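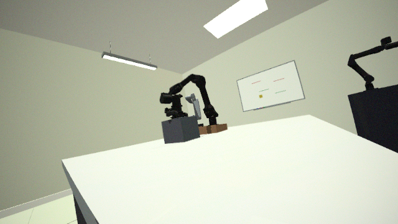

Ingvar Dalsgaard writes that he has wiped his white tabletop every night with the same yellow sponge and it keeps getting grayer, and would I please tell him which spray to buy. None, Ingvar. Put the sponge in the trash and read on.

White surfaces have a reputation for being hard to keep clean. They get dirty at the same speed as brown ones and are simply worse at keeping secrets.

The gray film

Most of it is old cleaner. Every spray leaves a little behind, tonight's dust sticks to it, and tomorrow you spray again. To strip it, put 2 drops of dish soap in a bowl of warm water, wipe with a well-wrung cloth, then go over the whole top again with plain water and dry it with a towel. People skip the plain water. Those people write to me.

If the cloth comes up gray, do it again. My own table in Urbridge took three rounds, and I had been feeling superior about that table for years.

Coffee rings, turmeric, and other regrets

Baking soda and water, mixed to the thickness of toothpaste. Leave it on for 9 minutes and wipe it off without scrubbing. Try it first on a corner your mother-in-law never sits at. Turmeric may need a second go, and after that a sunny window and some patience. Ink from a shopping list usually lifts with rubbing alcohol on a cotton ball, but keep that off anything varnished or painted.

Scuffs

A plain white pencil eraser handles most of the dark marks left by pots and belt buckles. Melamine sponges work too, in the way that fine sandpaper works. Use one on a glossy top and you will have a clean dull patch, visible from the hallway.

What not to buy

I once paid over 19 dollars for a bottle of Kestirico surface milk. It smelled like a dentist's vacation. The Nallska cloths I like fine, although an old T-shirt does the same job and has already been to the beach.

Keeping it up

One damp wipe after supper, one dry one. Soap on Sunday. Wash the cloths hot and leave out the fabric softener, which makes them smear. Felt dots go under anything heavy, and you lift it when you move it. My Kjærgaard lamp had no dots for its first winter, and the scratch it left is now where I put the fruit bowl.

Ingvar has since written back to ask whether he can keep the sponge for the car.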